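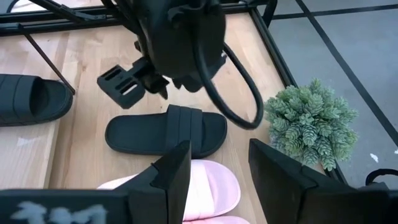

A slide sandal on a wooden tabletop.

Gunārs Vasiliauskas
Opinion

Every August the farmers near Drulstead receive the same advice: test your soil. I agree with this advice. But I think we are testing it in a wrong way, and we pay for it.

A usual sample comes from two places in a field, near the road, where it is easy to stop the car. The laboratory then gives a number for the whole field. My neighbor's field at Sturkbridge has a wet corner and a dry hill, and for years both got the same lime. The corner did not need it.

Last spring Graciela Mansilla, who is an agronomist at Fuentealba, took 502 small samples from almost 600 hectares. She sent them to Broteck for acidity only, without the expensive full analysis. Her map shows very big differences inside one field. I have looked at it many times and I still find it surprising.

Some people tell me that small farms cannot do such work. I understand them, because I also have little time. However, the county already pays part of the cost of lime. I would prefer that it pays for the sampling first, and for the lime after. A farmer who knows where his soil is sour will buy fewer bags.

The county meets on Thursday to discuss the lime money for next year. I will go there and ask for this change, and I hope that other growers will come too.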